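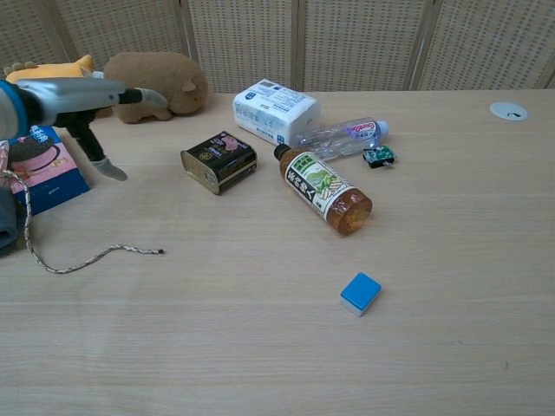
Folding screen with beige woven-look panels, standing behind a tabletop.

Folding screen

A folding screen is a freestanding piece of furniture made of upright panels joined along their edges so that they can be set at an angle to one another. It is used to divide a room, to provide privacy, or to close off a work surface from the space around it. Folding screens are not fixed to the floor or wall and can be closed flat for storage.

We use cookies to improve your reading experience. By continuing to browse, you accept our cookie policy. Accept | Manage settings

Construction

Each panel normally consists of a rigid frame and an infill. Wood is a common frame material, and the infill may be paper, cloth, solid board, or a woven material such as rattan or cane. Open weaves let some light and air through and weigh less than solid board. Neighboring panels are joined by hinges. Two-way hinges allow a panel to swing to either side; one-way hinges limit the ways in which the screen can be arranged.

The stability of a screen depends on the angle between its panels. A screen opened into a straight line has a narrow base and tips easily, while a zigzag or corner arrangement stands firmly.

Use with tables

A screen may be placed along one side of a table or bent to follow a corner. In the corner arrangement it encloses two adjoining sides and leaves the others open for access. A gap is often left between the panels and the table edge so that the screen can be moved separately. Tall screens also provide a plain background for the objects on the table, which may include packaged goods, bottles, and soft toys. 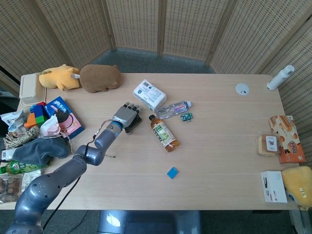

Manufacture in Lavness

Folding screens were made in Lavness by the Mendus workshop, whose order books were studied by the furniture historian Sharon Kioko. The books list 373 screens, most of them with woven infill. A later study by Jabari Rugemalira compared the hinges used by Mendus with those of the Oprea works.

Care

Woven panels are dusted with a soft brush. Long exposure to direct sun may fade the fibers and make them brittle. Loose hinge screws should be tightened before a screen is moved.

See also

Room divider
Lattice
Wickerwork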